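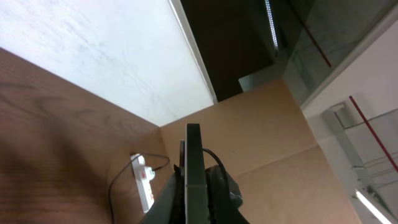
The slipcover saga enters its third month, and I have good news for those of you who wrote in asking whether the sofa was still naked. It is dressed. Not well, but dressed.

The fabric is Trulach, a heavy linen blend in a color the mill calls Oat and my sister calls Old Bandage. I ordered 9 yards after measuring twice, then drove back to the shop in Tovotville for 2 more, having measured the sofa both times without its cushions. Florian Camenzind cut the extra length without a word, and I appreciated that more than he knows.

A few notes if you are planning your own. Wash the fabric before you cut it, on the setting you really intend to use later. Mine came out of the dryer 3 inches shorter and in a sulk. Put the zipper along the back of the cushion, even if you swear you will never take it off. And skip the contrast piping on your first try — I have a bag of it in the closet now, cut on the bias and good for nothing. 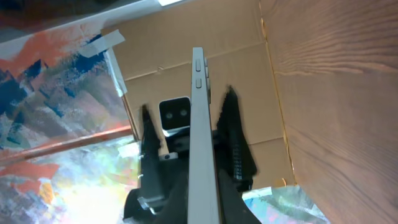
Can I use leftover curtain fabric for a slipcover?
Most curtain fabric is too thin for seats and will wear through at the front edge, but it does fine on a headboard or a bench nobody sits on for long.

Next up is the Wieser armchair, with its rolled arms and its opinions. I plan to pin the muslin inside out right on the chair and be done by March. Please do not hold me to that.

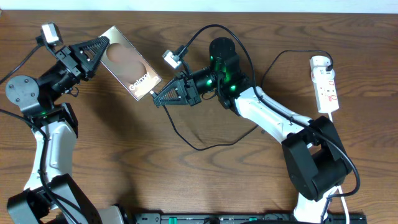 Last updated: Friday, November 19, 2021

The Stondik throw pillow covers are back in the shop in rust and moss, with up to 30 percent off any pair. The inserts are sold separately. Go one size bigger than the cover if you like a plump pillow, or the same size if you like one that looks tired.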